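Plodero Stationery Survey: data card

Responses on how people store pens, markers and small desk items at home and at work.

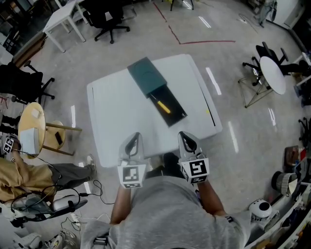

Maxence Deschamps asked whether drawers and lidded boxes should be one category, as half the respondents in Gridley seem to use the words interchangeably. They are kept separate in this release. A box with a drawer in it is coded as "drawer".

Contents
The main file has 1000 rows, one per respondent. A second file lists 186 free-text answers that could not be matched to a storage category. Column names are the same in both.

Collection
Paper forms were handed out at libraries in Gridley and Radu and mailed back to the Lovar office. Collection closed in November. Forms that arrived late were left out.

Fields
storage: drawer, lidded box, cup, pencil case, other
location: home, work, both
items: free text, spelling as written
colour_sorted: yes, no, blank

Known problems
Radu forms from the first batch had the "both" option missing, so location is unreliable for 40 rows, flagged in the notes column. "Texta" and "marker" have not been merged. Blank in colour_sorted means the question was skipped and should not be read as no.

Versions
Version 3 fixes the date format and removes duplicate rows. Earlier versions should not be used for counts by location.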